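**Subject:** Re: [cultden] packing light for the March ride

On 19/05/2019, a list member wrote:

> I'm signed up for the Seklow loop next spring and have never done an overnight on a bike. Four days, and I can't picture fitting it all in two small bags. What do you leave home? And do I need the big tent?
>
> Also, is the 288 mile route still the plan, or did we drop the Dubey section?

Oh, you are going to love this ride! I've done it twice and I'd do it again tomorrow if my knees agreed. The 288 is still the plan, Dubey section and all. It has the long climb (nearly 4,000 feet over that day, with a good bakery at the bottom, so eat first) and the best views of the whole loop.

### Bags and weight

Aim for 30 pounds or less, bags included. Weigh it at home, then ride around the block with it. My first year I skipped that part and found out on a gravel hill that my left bag swung like a church bell. Put heavy things low and toward the front.

### Clothes

- Two pairs of riding shorts. Wash one at night, wear the other.
- One warm layer. March mornings up there are cold, and you'll want it until ten or so.
- A rain jacket, even if the forecast is perfect.
- Wool socks. I take 4 pairs and have never been sorry.

### Washing up

Keep it small. A toothbrush, toothpaste, a bar of soap cut in half, and a cloth that dries fast. I'd bring a mug too, good for coffee and for rinsing, but pick a light one for the road and leave the ceramic at home. 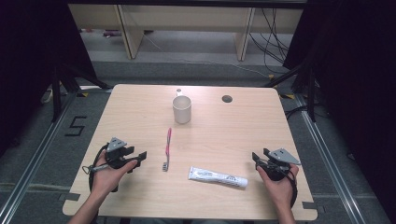
### Sleeping

Leave the big tent! A one-person tent or a tarp is plenty, and the second night has a bunkhouse anyway. Do spend your weight on a decent pad. I used a Plastik ground sheet under mine last time and it held up fine on the stony site by the river.

### Tools

Two tubes, a patch kit, tire levers, a pump, a chain link. We share the bigger stuff, so write back to the list and say what you've got. I can carry a spare tire if someone else takes the stove.

Ask anything else you like, and please come to the practice ride if you can make it!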